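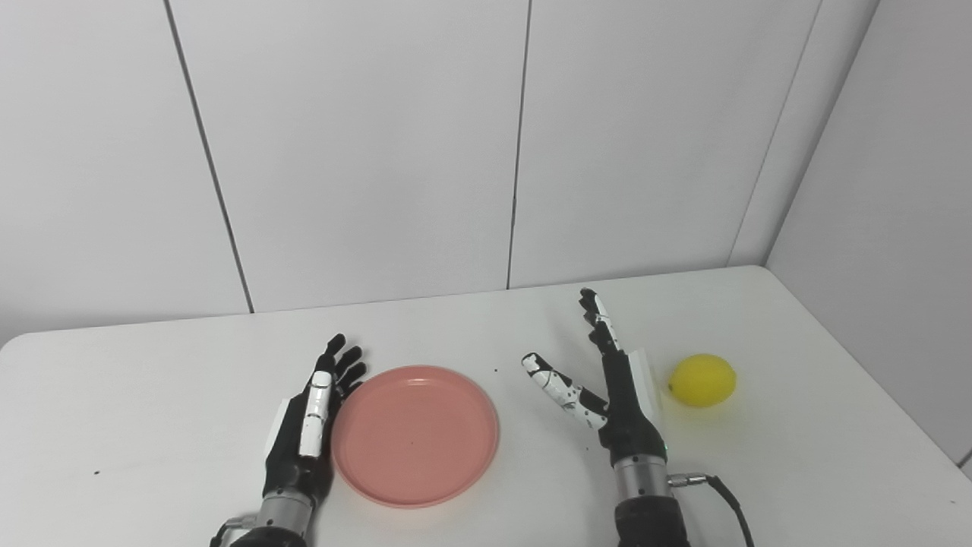 Vacancies > Workshop and Collections

Fitter (tracked vehicles), fixed term, Clancombe

Posted 27/07/2018

The Clancombe collection wants a fitter to take on the Kesik artillery tractor, which has been described in our own leaflets as "nearing completion" for longer than most of us have worked here. We would like to find out whether that was ever true. The post runs for 12 months from January, based in the lower workshop, with a possible extension that you should not count on when deciding whether to move house.

The vehicle

The Kesik is a full-tracked tractor with a rear-mounted petrol engine, a Gunska gearbox and controlled differential steering. It came to us as a runner. It did run, for the length of the yard, and then it was put under cover and people began to take things off it. The hull is mostly riveted, with a welded rear section that may be a factory change or may be a later repair. Opinions in the workshop are firm on both sides and the evidence on either is thin.

At present the engine is out and on a stand. The gearbox is in the hull but not connected to anything. The final drives have been opened and closed again, with no written record of what was found inside. The tracks are off and laid out behind the store. We have been told that they are a complete set.

There is a parts manual, which is a photocopy of a photocopy and belongs to an earlier version of the vehicle. The plates for the cooling system do not match what we have. The lubrication chart does, as far as anyone has checked. A second manual was promised to us by the previous owner and we have stopped asking.

The work

You will start with a survey. Before any spanner work we want a plain account of what is there, what is missing, what is worn and what has been fitted by somebody who was guessing. Past condition reports exist and you may read them, but please treat them as hearsay. One of them passes the clutch as serviceable on a date when the clutch was not in the building.

After the survey you will write a work plan with prices. We will probably argue about it. Then, in whatever order the plan gives:

Strip, measure and rebuild the Gunska gearbox, including selector shafts and the main casing bearings.
Rebuild the oil pump and its drive, and prove oil pressure on the stand before the engine goes anywhere near the hull.
Renew steering brake linings and linkages.
Inspect road wheels, return rollers and track pins, and replace as needed.
Make or commission parts that can't be bought, with drawings kept on file.
Keep a job book, in ink, that the next person can follow.

We will not be asking you to make the tractor ready for the summer show. Somebody may ask you anyway. The answer is no, unless the brakes have been tested under load and you have signed for them.

On the Riquelme conversion

Anyone who knows these vehicles will have read that a batch was re-engined by the Riquelme works with a diesel unit, and that ours is one of them converted back. The story appears in two books and on a great many websites. The books cite each other. Our hull has a set of blanked holes in the engine bay floor which would suit a different mounting, and would also suit several other things. If you find something that settles it, a casting number or a stamped plate, we will be delighted. If you don't, we would prefer the label on the stand to say that we don't know. Please don't apply because you have a theory.

What we are looking for

Time served or equivalent on heavy plant, agricultural, military or rail. We don't mind which, and we are not much moved by a long list of famous vehicles you have stood near. We would sooner hear about one gearbox you had to take apart twice, and why.

You should be able to use a lathe and a mill to a decent standard, read an old engineering drawing, and measure a bearing journal and get the same answer the next morning. Some welding is needed, though none on armour plate or anything structural without a second opinion. A lifting and slinging ticket is useful and we can pay for one if you haven't got it. A driving licence is essential. Tracked entitlement is not, as there will be nothing to drive for a good while.

You will also need to write clearly. Half the trouble with this vehicle comes from competent work that was never written down.

Pay and conditions

Four days a week, paid monthly, on the collection's skilled workshop scale. The current rate is in the application pack, and it is lower than you would get repairing excavators. Holiday is standard. There is a tool allowance of £1000 for the term, which covers wear and loss but will not buy you a new chest. The workshop has heating. You may have worked in places where that meant something, so come and judge for yourself before accepting.

The overhead crane has been tested and the certificate is on the wall. The pit floods in heavy rain. A repair to the drain has been approved, and we mention this only so you know what stage it has reached.

How to apply

Ask the workshop office for the application pack. Send back the form and a covering letter of no more than two sides, with photographs or drawings of one job you did yourself. Tell us which parts of it were not your work. We don't need a personal statement about your passion for heritage.

Shortlisted applicants will be asked in for a day, with travel refunded up to £50. You'll be shown the Kesik, given a torch and a copy of the latest condition report, and left alone with both for the morning. After lunch we will ask you which parts of the report you believe.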